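About Edomlow Paint and Finishes

Edomlow Paint and Finishes formulates and mixes interior wall coatings for contractors, property managers and public buildings. The company began as the coatings counter of Softić Building Supply and became a separate business when the parent store moved out of retail. The mixing plant, laboratory and offices are on one site in Firkow.

What we make

The standard range consists of 8 product lines: two primers, four interior wall paints, one ceiling paint and one trim enamel. All are water-based. The color library holds 297 standard formulas, of which most are whites, off-whites and grays, reflecting the demand from schools, clinics and rental housing. Custom colors are matched from a physical sample measuring at least two inches on each side. We do not match from phone photographs or printed brochures.

Paint is supplied in quart, gallon and five-gallon containers. Orders above 225 gallons in a single color are mixed as one batch so that no variation occurs between containers. Smaller orders may be filled from more than one batch. In that case, the batch numbers are listed on the delivery slip and the containers should be blended on site before use.

How we test

Each new formula is applied to primed drywall panels and left to cure for four weeks under controlled temperature and humidity. Panels are then checked for coverage, sheen, adhesion and resistance to scrubbing. The Vunex line, our washable matte finish, is specified to withstand 3,000 scrub cycles without exposing the primer. Panels that fail are kept with their records for comparison with the revised formula.

Stain removal is tested separately. Pencil, crayon, coffee, cooking oil and shoe rubber are applied to cured panels and cleaned with a damp cloth, then with a mild detergent solution. Results are published in the data sheet for each product. A result of "slight mark" means that the stain can be seen at arm's length under normal room lighting.
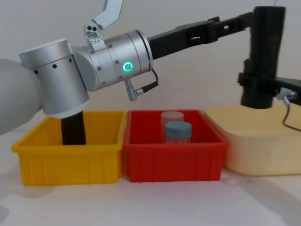
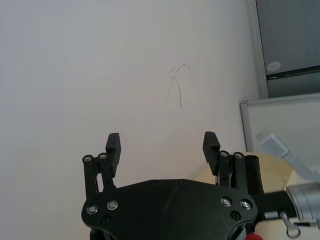 Technical support

The support desk answers questions on surface preparation, product choice and touch-up. Callers should have the product name and batch number ready. For problems on existing walls, we also need the age of the coating, the type of primer used and the cleaning products applied since painting.

Touch-up on off-white walls is the most frequent subject. Paint from the original batch will usually blend if the wall is less than a year old and the same type of roller is used. On older walls, we recommend repainting from corner to corner. Graphite should be removed before any touch-up, as it can smear into the wet coat.

Records and reorders

Formula and batch records are retained for ten years. A reorder can be placed with the batch number alone. Where the label is missing, we can search by delivery address and room schedule if one was supplied with the original order.

Site visits and deliveries

The trade counter opens at 7:00 a.m. and closes at 4:30 p.m. The laboratory can be visited by appointment. The plant closes for maintenance for one week each May, during which stock colors can be collected but no custom mixing is carried out. Delivery vehicles should use the rear entrance and report to the loading office before unloading.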